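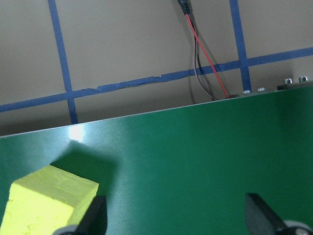 Why foam, one early reader wanted to know, when wooden blocks look so much nicer on a shelf? Fair question! Foam is what I had, it's cheap, and it doesn't make a racket when it lands on the floor. I've grown fond of the stuff, dents and crumbly bits and all.

Edska foam block set: README
Last edited 12 September 2021

What you get
284 photos of coloured foam blocks being put away, plus a notes file I typed up as I went (sorry about the abbreviations, there's a key at the bottom of it). The colour names are my own. I say "lemon" and "lavender", and if your favourite is missing just rename it in colours.txt, nothing else will break.

The table
Brown paper with blue tape laid out in squares. I did the taping by eye, so the squares are only roughly square and the tape edges get a bit scruffy in places. Please don't measure anything off them!

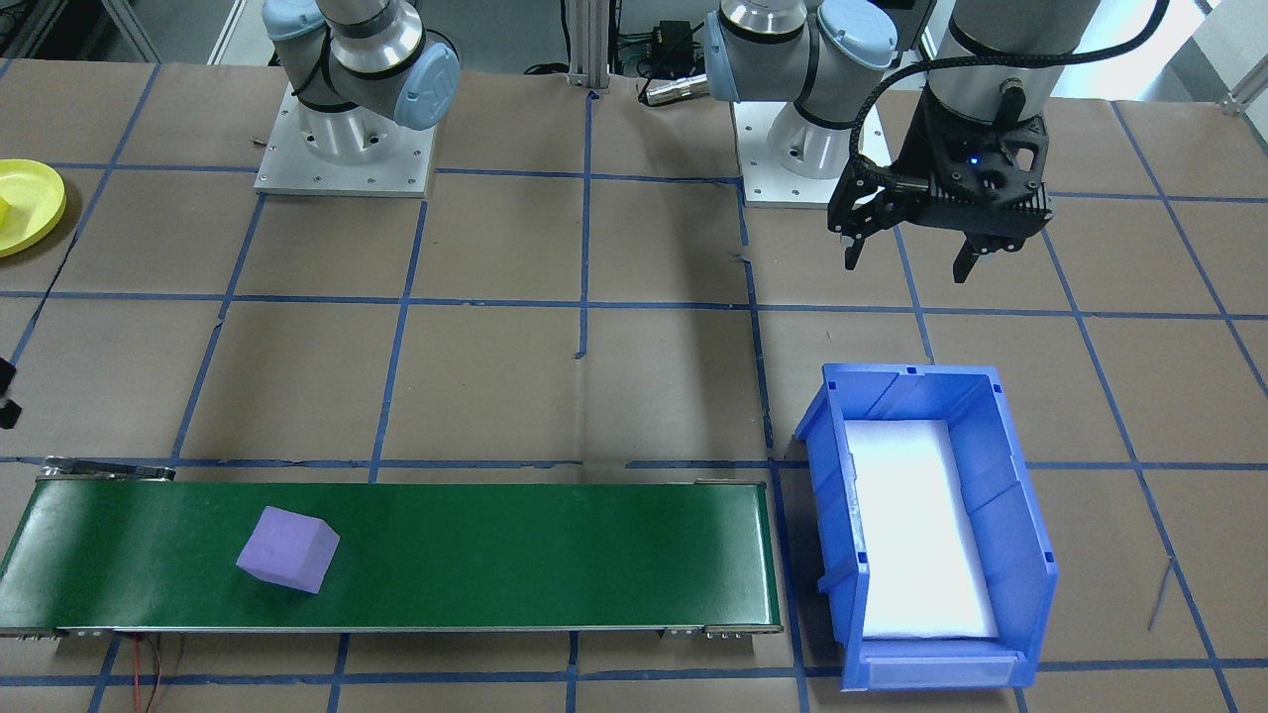 Could you number the squares, somebody asked on the Stivier list, so we're all talking about the same one? Good idea, and I've done it in the notes: count from the front left corner, columns first, then rows. Nothing is written on the paper itself. If a block straddles a line I put down both squares with a slash between them.

The bin
Blue plastic, the stackable sort with a sloped open front. Yellow and purple cubes can share it, I don't sort by colour. A block counts as "away" once it's resting on the bin floor or on another block. Leaning on the rim doesn't count (I went back and forth on this for ages).

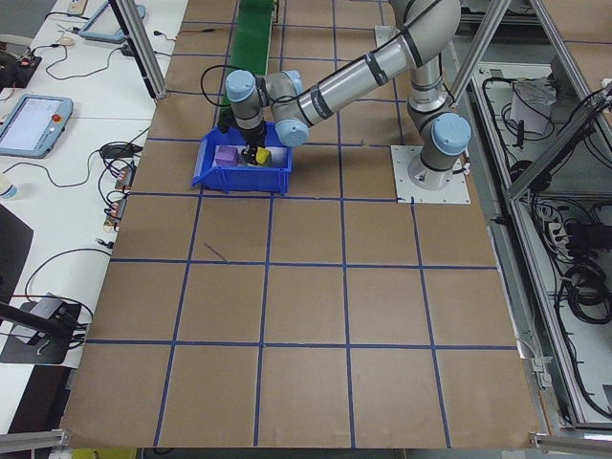 Known problems
Rows 116 and 169 of the notes have their colours swapped. I'll fix those in the October version.
"Cube" and "block" get used pretty loosely, so search for both.

Using it
Help yourself, for anything you like. A mention of Edska would be lovely, and corrections are welcome on the Stivier list.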